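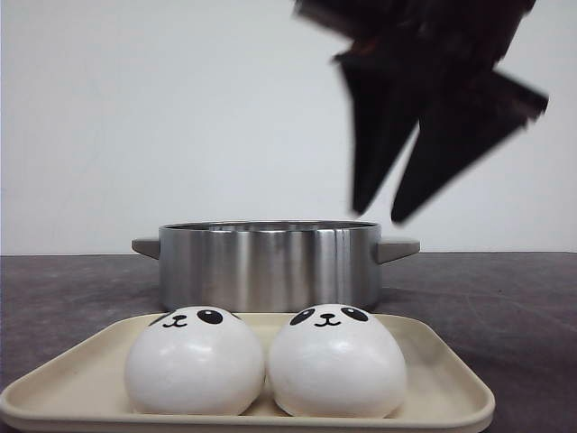

Introduction to Field Archaeology
Unit 4: Dating and Recording Medieval Settlement Sites

Handout for students. Please read before the seminar on Mon 15 July and bring a printed copy.

1. Scope of the unit

This unit deals with deserted and shrunken villages of the later Middle Ages, with the site at Pranwood as the main case. Students should already be familiar with the principles of stratigraphy covered in Unit 2. Standing buildings are treated in a later unit and are mentioned only where they affect the dating of buried remains.

2. The Pranwood settlement

Pranwood lies on a low terrace above the Comby, a small stream that now runs in a straightened channel along the eastern edge of the site. The earthworks cover a strip of pasture either side of a sunken lane. House platforms survive best on the west side, where the ground was never plowed. On the east side most of the banks have been leveled, and the plan depends on geophysical survey and on crop marks seen in dry summers.

The village is named in a rental of 1442, which lists 30 holdings, several of them described as "in the lord's hand" - that is, without a tenant. The rental is the latest document to treat Pranwood as a working village. It does not say that the place was abandoned, and students should be careful not to read it that way. An empty holding might be let again, or its land might be joined to a neighbor's while the house fell down.

3. Evidence for date

Three trenches were opened across the western platforms, and a fourth across the sunken lane. The dating of the houses rests mainly on pottery. Most of the sherds belong to a coarse gray fabric, known locally as Grerkesier ware, which was made for a long period and changed very little. Rim forms are of some help. Body sherds, taken alone, are of almost none.

The following points should be kept in mind when pottery is used for dating:

The latest sherd in a sealed layer gives the earliest date at which that layer could have formed. It does not give the date itself.

Sherds in topsoil may have arrived with manure from elsewhere. A thin, even scatter of small and worn pieces usually points to manuring. A dense group of larger pieces with fresh breaks is more likely to mark a house or yard.

Old pots remained in use. A vessel may be a generation older than the floor on which it was broken.

Animals and roots move small finds up and down. Burrows must be drawn on the section, and finds from them bagged separately.

A single charcoal sample from the hearth in Trench 2 has been submitted for radiocarbon dating. Students are reminded that the result will date the growth of the wood and may be earlier than the fire, especially where old timber was burned.

4. Recording standards

Each context is given one number and one sheet. The sheet is to be completed before the next context is removed. Color is recorded from damp soil, with the chart held in daylight and out of direct sun. Plans are drawn at 1:20 and sections at 1:10, and both carry a north arrow or compass bearings, the trench number, levels and the initials of the person drawing.

Finds are washed only when the supervisor has confirmed that no sample is needed. Sherds with burned residue on the inner surface are not washed at all - they are wrapped in foil, labeled and passed to the finds room the same day.

5. Reading

The Leung survey report, chapters 2 and 5, is required. Chapter 5 contains the contour plan to be used in the exercise below. Copies are held on short loan, and the library asks that they be returned by closing time.

6. Written exercise

Using the contour plan and the context list distributed in class, prepare a phased account of Trench 1. State the evidence for each phase and identify any context that cannot be placed. A matrix must be attached. The account counts for 30 percent of the unit grade. The examination in November makes up the remaining 70 percent.

Work is to be submitted through the department office with a signed cover sheet. Requests for an extension must be made in writing before the deadline.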